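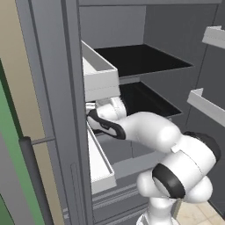

Arm reaching into the cabinet with both drawers out, simulation view. Refer to items 5 to 9.

CABINET CELL SAFETY CHECKLIST WITH INSPECTOR'S COMMENTS
Site: Sorow
Cell: Lokico, drawer and shelf work
Inspection date: 21 November 2021
Inspected by: Delwyn Costigan, Costigan Cell Safety
Sheet no.: 3566

Before you start
Thank you all for making time for this again, and for the tea. As before, each item is marked Pass, Pass with comment, or Action. Please do read the comments as well as the marks, as most of what I'd like you to take away is in there. Items 5 to 9 were gone through first in the simulated cell and then at the real cabinet. A pass in the simulation alone doesn't count as a pass on this sheet.

PART A: AROUND THE CELL

1. Floor marking complete and easy to see from the door
Pass
Freshly done and very smart. Keep the spare roll of tape somewhere people can find it.

2. Emergency stop within reach of the operator and of anyone loading the cabinet
Pass with comment
Both buttons work and both were pressed with the arm moving slowly. The one on the loading side had a coat hanging over it when I arrived. I know it's a cold room in November, but could we please find the coats a hook of their own?

3. Risk assessment to hand and up to date
Action
The copy in the folder is the one from before the shelves were moved. The newer one is on the shared drive, so this is only a matter of printing it, signing it and throwing the old one away.

4. Gate switch stops the arm when the gate is opened
Pass
Tested 4 times, twice with the arm at rest and twice part way through a reach. No complaints at all.

PART B: REACHING INTO THE CABINET

5. Path of the arm checked with drawers open as well as shut
Pass with comment
My favourite item, and you'll have to forgive me for going on about it. The gripper works just beneath the upper drawer, and the forearm passes in front of the lower black shelf on its way in. It is easy to think only about the fingers and forget the long piece behind them. When you plan a path, follow the whole arm from the shoulder up, and do it again for every drawer position you mean to allow. The saved paths cover both drawers open and both shut. Please add one open and one shut, each way round, before the next visit.

6. Nobody's hands in the cabinet while the arm has power
Pass
Asked three people separately and got the same answer from each, which cheered me up no end. "I'll only be a second" is still not a reason.

7. Pinch points between gripper, drawer front and side panel marked and known to all staff
Action
Known, yes. Marked, no. I'd like a yellow label on the real cabinet's side panel at the height of the upper drawer, and another lower down by the second one. Small ones will do.

8. Reduced speed in use whenever the gripper is inside the cabinet
Pass with comment
Set correctly at 250 mm per second. The change to low speed comes a little late for my liking, almost at the cabinet opening. Bring it forward so that the arm has already slowed down before it gets there.

9. Shelves on the right-hand side included in the collision model
Pass
Both are in. They were missing last time, so well done to whoever sat down and sorted that out. Do remember that if a shelf is moved on the real cabinet, even by one notch, the model has to be changed on the same day, and a note put in the log.

PART C: UPKEEP AND RECORDS

10. Gripper fingers looked over for wear and loose fixings
Pass
Checked at 556 hours on the counter. Next look due at 1000 hours, or sooner if anybody hears a click.

11. Drawer runners clean and moving freely
Pass with comment
The lower one is a touch stiff. A stiff drawer makes the arm pull harder, and then when it lets go it lets go all at once. Wipe it down and try it by hand with the power off.

12. Cutus log filled in after every stop, however small
Action
There are gaps. I do understand that it feels silly to write up a stop which lasted ten seconds and hurt no one, but those are the very entries I find most useful. One line is plenty: when, what the arm was doing, who reset it.

SUMMARY
Actions outstanding: items 3, 7 and 12.
Cell may stay in use at reduced speed while these are put right. Full speed outside the cabinet may be used again once item 7 is closed and I've had a photo of the labels.

Signed: Delwyn Costigan
Copy to: shift lead, Cutus log, folder by the gate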